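Intro to Mobile Manipulation
Handout 4: Notes from the Grernora open day

Instructor: Gladys Urio

We got a whole morning in the simulation room at Stunora, and what a morning! The demo was a two-armed robot called Muriithi working on a door task, all of it in simulation, with 11 of us crowded up to the screens. Please read these notes before lab, and bring your own sketches of the arm poses.

The approach

Look at how tight the space is. The right arm has a wall close beside it, so the elbow has very few places to go.

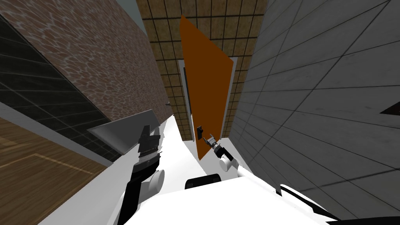
Fig. 1. Right gripper at the door, near the handle.

Our hosts run this task in batches of 80, each with a slightly different starting pose – I could have watched all of them. Two things to write down from this part: where the base stands in relation to the hinge, and what the idle arm is doing. Compare the left arm in Fig. 1 with the next view, where the right gripper is on the handle plate. 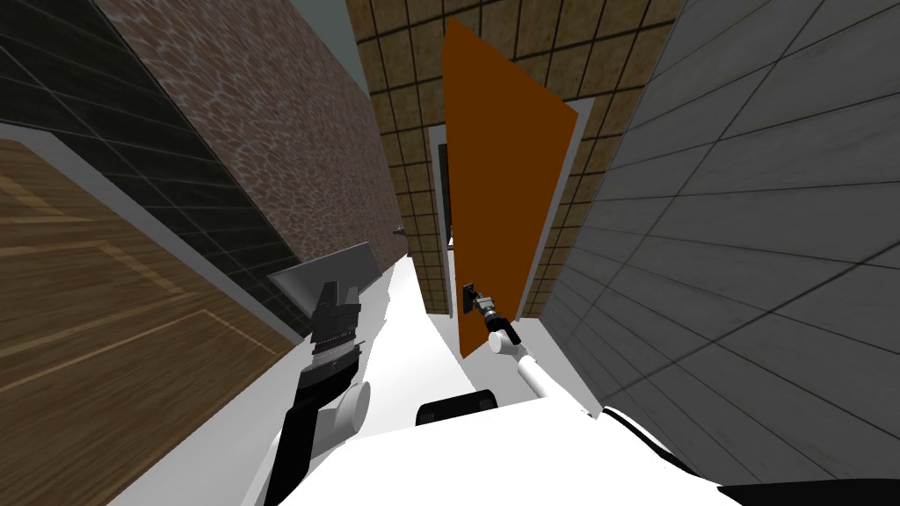 The wrist view

This was my favorite part of the visit. You look out from behind the two fingers, and all you get is whatever lies past them. With the gripper open over the floor, try to work out which way it is heading from the tile lines alone (harder than it sounds!).
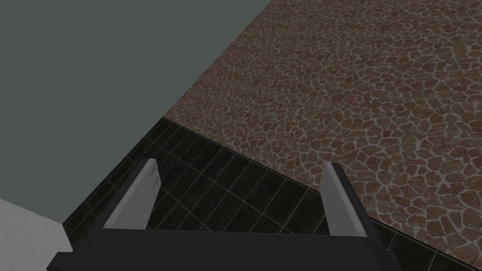 Grirnberg, 11 October 2019

Lab follow-up. Work in pairs and plan a door approach for the same kind of corridor. You have 50 minutes for the plan and 60 for the runs. Hand in your base position, your arm poses and one paragraph on what you would change.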